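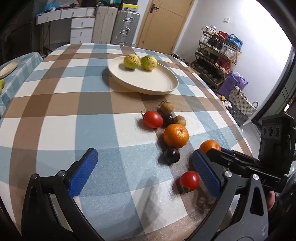
Plavska Bridge lighting

The Plavska Bridge lighting is a permanent exterior lighting installation on the Plavska Bridge, a steel arch road and foot bridge over the Czarnecka River. It uses 1,384 LED luminaires to light the arch, the hangers, the stone piers and the two footways. The system was designed by the lighting practice Cuvimance and supplied by the manufacturer Skorkeo. It replaced a floodlighting scheme that used metal halide and high-pressure sodium lamps.

Background

The bridge was first lit with floodlights mounted on the river banks. These were aimed upward at the arch from both sides, and a large share of the light passed through the open steelwork into the sky. Residents of the apartment buildings on the east bank complained of glare through much of the life of the scheme. The sodium lamps on the piers and the metal halide lamps on the arch also differed in colour, and the difference grew as the lamps aged.

By the time a replacement was considered, several of the bank-mounted floodlights had been out of service for years. Two had been damaged by flooding. Spare ballasts for the remaining units had become hard to obtain.

Design

The new scheme places the luminaires on the structure itself. Linear fixtures are fixed along the inner faces of the two arch ribs and light the steel at a shallow angle. Each hanger has a narrow-beam fixture at its base, with a beam spread of 10 degrees and a short cowl to limit spill. The piers are lit from brackets below deck level, with the light directed down the stone toward the water.

All of the arch and hanger fixtures are tunable white, with a range from 2,200 K to 4,000 K. The designers considered a full-colour system at an early stage, but the heritage conditions on the bridge permitted white light only. The pier fixtures have a fixed colour temperature of 2,200 K, which was chosen to suit the yellow sandstone.

Footway lighting is built into the handrails and is controlled separately from the decorative lighting. It stays on through the night at a level set by the road authority. The lamp standards on the roadway were left in place and fitted with new LED heads.

Fixtures are attached with clamps. Drilling into the original steel was not allowed, and the clamps have a neoprene lining to protect the paint. Cables run in painted trays on the upper side of the bottom flange, where they are hard to see from the banks.

Control

The luminaires are addressed over DMX512 with remote device management. The main controller is housed in a former toll room at the western abutment, and a second cabinet on the eastern side holds power supplies and a network switch. Cable lengths between the two made it necessary to use optical fibre for the link across the deck.

The decorative lighting comes on at sunset. It begins at the warm end of its range, moves to a neutral white over 30 minutes, and returns to warm white later in the evening. It is switched off at midnight, except for the pier lighting, which is dimmed and left on until 1 a.m. During the spring and autumn bird migration, the arch is switched off at 10 p.m.

Energy use and maintenance

The connected load of the decorative lighting fell by more than half compared with the floodlights it replaced. The decorative lighting operates for around 3,439 hours in two years, a figure that includes the shorter evenings during migration.

Most fixtures can be reached from the deck with a small boom lift. Those near the crown of the arch are serviced by rope access, normally once a year in October, when the hangers are also inspected. The power supplies were placed in the abutment cabinets so that they could be replaced without work at height. Early problems included water getting into a batch of connectors on the downstream rib. The connectors were replaced under warranty with a moulded type.

Reception

Local response was mostly favourable. Comments focused on the reduction in glare on the east bank and on the visibility of the riveted joints, which had been lost in the flat light of the earlier scheme. Some residents considered the piers too dim, and their output was raised slightly after the first winter. An astronomy club in the district asked for an earlier switch-off on all nights of the year. The request was not adopted.

See also

Architectural lighting design
Light pollution
Tied-arch bridge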